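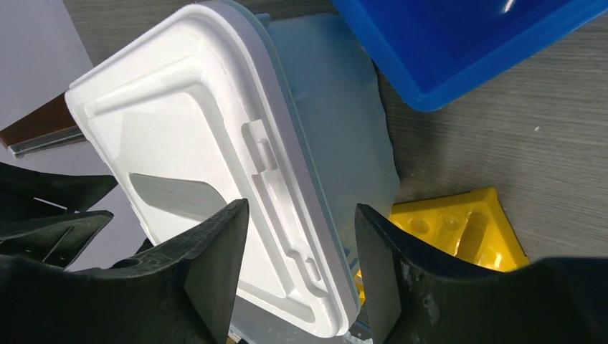

Valtgate packs returnable parts kits for Heren out of a single-story building at the north end of the site. Our group visited on 19th May. The tour covered receiving, the sorting benches and the new packing cell, in that order.

Before March, all kit work was done by hand. Two benches have now been converted to two-arm robot stations running Cerkden control software. Each station handles lidded plastic containers, open bins and shallow trays. Rated output is 565 containers per shift. Fang, the older conveyor line, still feeds the manual benches and has not been changed.

The lids take most of the setup time. A new container type needs 25 trial grips before it is released to the shift, and the grip force is set separately for the lid and for the softer body.

Packers now rotate between manual benches and station duty. Station duty means loading bins, clearing stops and checking labels. Lifting is down, standing time is the same. One packer told us the work is easier on the wrists but harder to pace, as a stop can come at any point. Operators receive a pay supplement after training; bench packers do not, and this is under discussion.

The site stocks 3,000 containers, of which 2,000 are approved for the stations. The rest stay on the manual benches until the lids are replaced.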